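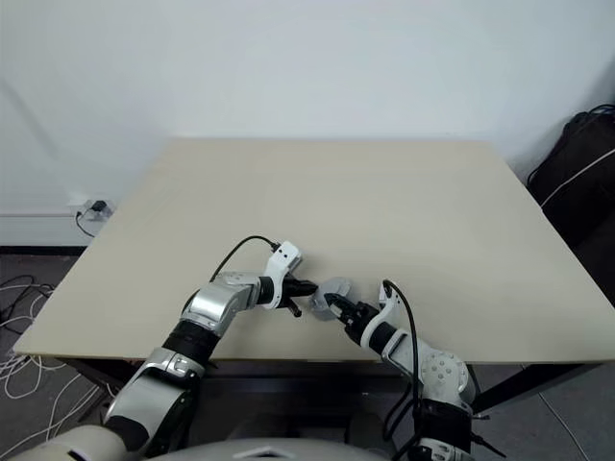
Pale matte tabletop: seal it or leave it?

kedard_han
Table is beige with a matte top and a black metal leg frame. It gets used daily and I'm worried about marks. Is it worth putting a sealer or wax on, or will that just make it shiny? Also want to sort the cables on the floor on the left.

rokura7
Leave it. I waxed a matte top in April and had a greasy patch for 8 weeks. Damp cloth, then a dry one.

Qiuyue Shao
Disagree with leaving it bare. Depends what the surface is, but Finulitz do a matt wax and mine hasn't gone shiny. Two thin coats. Try it on the underside first.

rokura7
Matt wax still shows every wipe when the light's low. A desk mat is cheaper.

kedard_han
Don't want a mat, I use the whole top. Will test the wax underneath.

tom577
For the cables, get a tray that screws under the back edge and run them up to it. The plug on the wall is near enough.

Qiuyue Shao
I wouldn't drill into it before you know how thick the top is. Stick-on clips along the skirting board would do.

kedard_han
Clips it is. Will post again once the wax has had a week.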